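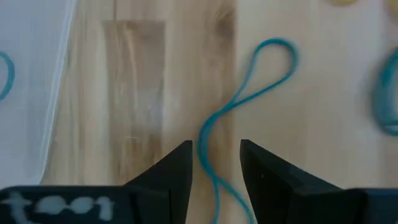
1/ Wrist camera day on the cord cell at Collden. The view was soft, worse to the right side, so I started there before touching any program.

2/ First I clean the lens cover with a dry cloth. No spray! Spray creeps behind the ring and then you must open the housing.

3/ Then the finger screws. After 1541 cycles the left one had lost a little of its torque. I tighten both sides in turns, never one side completely.

4/ Ladan Shirazi asked me why I test with a thin cord lying loose. A thick block forgives a crooked finger, a thin cord does not.

5/ Gap is set again, zero point is saved as job 161. Focus I will do tomorrow, the small key is still at Hoveck.

Recent posts
Which grease for the wrist joint?
Mirzaei cable clips, after 3 months
Purkurance cell: moving the emergency stop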